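Kowalczyk House Residents' Kitchen Group
Minutes, 2018-11-16

Present: Santosh Dubey (chair), Vandana Gautam, Ngan-ling Man, Mutua Okoth (minutes)
Apologies: Pankaj Mittal, by text, during item 1

1. Minutes of the last meeting
Agreed, after Vandana asked for "heated discussion" about the tea towels to be changed to "discussion". Changed.

2. The tables
The second cream table has now been put behind the first. Santosh is pleased with it. Ngan-ling said the seam between the two would fill with crumbs by Christmas and asked who would be cleaning it. There was a pause, which the chair took as a reason to move on. Ngan-ling asked for the pause to be minuted.

Mutua to get a price for a strip to cover the join. Venetti quoted 526 pounds for a single new top in March and the group has not recovered.

3. Glasses and small bowls
Clear drinking glasses are still being left out on the back table. Santosh reminded everyone that an empty glass is not a reservation. Anything left there overnight goes in the cupboard by the door, whoever it belongs to. Small dark bowls go on the lower shelf and not in with the pans - Vandana has found them among the pans on two occasions and feels she has been patient.
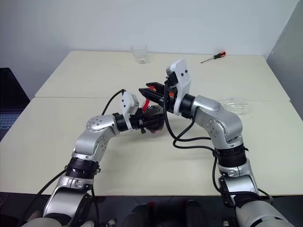 Vandana said that was all very well, but the lower shelf was full of Pankaj's jam jars and had been since March, so where exactly were the bowls supposed to go? She proposed that the jars be given a fortnight. Ngan-ling proposed a week. Pankaj, consulted by text, proposed that they were useful. A fortnight was agreed, with Mutua to write the label.

4. Spending
Evetora have sent the invoice for shelf brackets, 400 pounds including fitting. Santosh thought this was steep. Vandana pointed out that Santosh had chosen them. Approved.

Request from Ngan-ling for a second washing-up bowl. Approved without debate, to general surprise.

5. Any other business
The drawer by the sink sticks. It was also sticking at the last meeting. Carried forward.

Santosh asked whether meetings could be shorter. Discussed at length.

Actions
Mutua - price for cover strip, label for jars
Pankaj - jars
Santosh - pay Evetora, look at drawer
Vandana - clear space on lower shelf once jars have gone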